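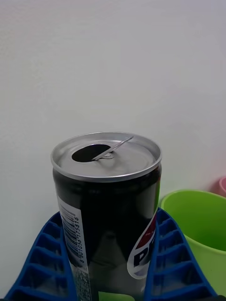 Ekaette keeps telling me a carnival band is only as good as its back line, and that if I don't find two more singers before July I may as well leave the truck at home. So okay, I'm asking!

I run Kotarar, a soca and calypso road band, and we're looking for people to come out with us this summer. We've got a drummer, a bass player, a keyboard player who also does our arranging, and a horn section that shows up when it feels like it. What we're missing is voices. I need two backing singers who can hold a harmony while walking, waving and getting bumped into, and I'd love a percussionist too (congas, iron, cowbell, I'm not fussy).

We have 12 dates on the calendar, mostly street parades and a few indoor fetes. The biggest one last summer drew more than 3,000 people and I still get goosebumps thinking about that first chorus. The smallest was a backyard birthday and it was just as loud.

Pay is $200 a show per person, handed over the same night. Rehearsals aren't paid, but I feed everybody — pelau usually, or whatever my aunt sends over. We practice in the evenings at Nnaji Hall, upstairs, from 7 p.m. until the neighbors have had enough. If you drive, park behind the building, the front lot belongs to the dentist.

You don't need to read music. You don't need to have grown up with soca either, though you should be willing to go home and listen to a lot of it. We do our own songs plus a calypso medley, and I'll send you rough recordings of everything once you're in. Please be 18 or over, a couple of the fetes are in bars.

To try out, record yourself singing one verse and one chorus of anything up-tempo. Phone recording is fine, no effects please. Percussionists, give me a minute of a groove you like and then the same groove faster. Put it up on Remow and send me the link through the contact form with your first name, your range if you know it, and any dates in July you already can't do. I'll invite people to sing with the full band after that, and I answer everybody, even if it takes me a while.

Costumes are on us. Shoes are on you, and get good ones.

Shares: 12
Comments: 3

Zeta
Is the medley the same one from last year? I know the alto part already lol

Ekaette Chukwu
Zeta send the recording in tonight, stop playing!!

panman_dee
Any room for a tenor pan or just hand percussion?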